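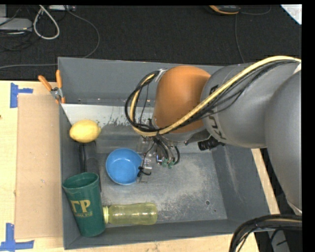
The Bin on the Table
Why I gave up on drawers and started living out of one big gray tub

I have owned, at various points in my adult life, a rolling cart, a set of stacking baskets, an over-the-door thing with clear pockets, and a bamboo drawer organizer that cost more than the drawer. I loved all of them for a month. Then the cart turned into a place to keep mail, the baskets got shoved under the sink, and I was back to hunting for a cup while the kettle screamed at me.

So when my friend Thongchai Hemmin told me over dinner that he keeps his everyday kitchen stuff in a bin, I laughed. He moved into a small apartment in Itirwood a few years ago, with one cabinet and a counter the size of a cafeteria tray, and he got so tired of rearranging things that he put a big plastic bin on the end of his table and threw in whatever he used most. A bowl, a cup, a lemon or two. It was supposed to last until he bought shelves. He never bought shelves!

I went home feeling superior and then, naturally, I tried it myself.

Picking the bin

You want gray. I know that sounds fussy, but I started with a white one and it showed every tea drip, and then I borrowed a clear one from the garage and it made my kitchen look like a science fair. Gray disappears. It also makes everything you put inside it look terrific. Drop a lemon in a gray bin and it practically glows, and a bright blue bowl next to it looks like something you'd see in a shop window in Varncombe with a price tag that makes you put it back.

Rectangular is better than round (round ones waste the corners, and the corners are where all the good stuff goes). Low enough sides that you can reach in without standing on your toes, high enough that a tall cup can lean against the wall and stay leaning. I paid 20 dollars for mine at a restaurant supply place and felt robbed for a day or so. I have since gone back for a second one.

What goes in

The temptation is to fill it. My first attempt had everything in it down to the garlic press, and I had basically built a junk drawer with no lid. Thongchai came over, looked into it for a while and said, "You know you can't find anything in here, right?" Rude, but yes.

We dumped the whole lot out on the table and started over. His rule is that if you can't see the bottom of the bin, something has to leave, and the only things that get to stay are ones you pick up every single day. For me that came down to a bowl, a cup, a wooden spoon, a dish brush and whatever fruit I was going to eat next. The garlic press went back to the drawer, where it had been perfectly happy.

The bowl deserves a word. I had always thought of bowls as things that live in stacks, and it bugged me that the one I liked was always at the bottom. It's a wide blue one I bought from a potter named Lambros Sfakianakis at a craft fair one April, and for years it only came out for company because getting at it meant lifting off every other bowl I own. Now it sits in the bin, open side up, and I use it for oatmeal, for salad, for holding my keys while I look for my other keys. I called Lambros to order a second one and confessed that I'd hardly used the first until recently. He was very nice about it. "A bowl in a cupboard is just a heavy thing," he told me, and then he tried to sell me a platter.

Cups are trickier. A plastic tumbler is the right kind for bin life, wide at the top and narrow at the bottom, light enough that if it tips over you don't have to care. Mine falls down all the time. I've stopped standing it up. I lean it in a corner and it seems content there, and if a lemon rolls into it, well, now I have a cup with a lemon in it.

And put in the fruit! I was skeptical about fruit mixing with dishes, but a lemon in a fruit bowl on top of the fridge is a lemon you forget about until it's a small brown rock. A lemon in the bin gets seen every time you reach for the cup. I squeeze lemon on everything now. I'd say my lemon waste has gone to zero, except for one that got under the dish brush over a long weekend and which I don't wish to discuss.

Where it sits

Mine is on the kitchen table, toward one end, on bare pale wood. I tried it on the counter first and it ate all my chopping space. I tried it on a chair, and my cat Millet got in and would not come out, and I had to wash everything. The table turned out to be the answer because I can get at it from more than one side, and when people come over I just carry the whole thing to the bedroom and shut the door. It takes six seconds. Try doing that with a cabinet.

My sister Sada, who alphabetizes her spices, hates it. She visited for two nights and moved the bin to the laundry room both mornings before I was up. On the last day I caught her drinking her coffee at the table with the bin right at her elbow, fishing out a lemon for her water without even looking. She says that doesn't count.

Keeping it from going bad

A bin gets grubby, and the grubbiness sneaks up on you since there's always something sitting on top of it. Every week or so I take everything out, wipe the inside with warm soapy water, dry it properly, and put back only what I touched that week. Crumbs collect along the edges, so run a cloth all the way around. If you have fruit in there, turn it over and look at the underside. You'll thank me.

Dishes go in dry, always. I got lazy about this at first and ended up with a little puddle and a spoon that smelled like a pond.

As for the second bin, it's under the desk in the hall, and it currently has a scarf, a flashlight and a roll of packing tape in it. Thongchai says that one's a junk drawer too. He's coming over next week and I plan to have the scarf out by then.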